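Planning for a Second Picking Station: What Would We Be Paying For?
Student project report, section 3

Our budget line from the department is 4,000 dollars, to be spent before the end of July. The quote from Correia for one more gripper, dated 26th June, leaves us 1,114 dollars for everything else. Homent came in lower but left out the mounting plate and cable, so we don't consider the two offers comparable.

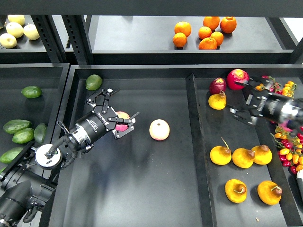

Spare parts worry us more than the purchase price. Kurkico's brochure promises 1,000 hours between services, and we found no test behind that number. We also doubt that a new hand is what the produce task needs most. The Robotiq gripper can hold an apple between its spread fingers, but there is an avocado in the center bin with the apples, while the others have a bin of their own to the left. A better gripper won't fix sorting. Taller dividers might, and so might a few shelf inserts — both cost very little.

The Allville plan assumes 32 bins by the fall. We see no reason to buy for that size yet. Our request is for bin inserts and one set of replacement finger pads now, with the gripper put off until a supplier lends us one for a week of trials.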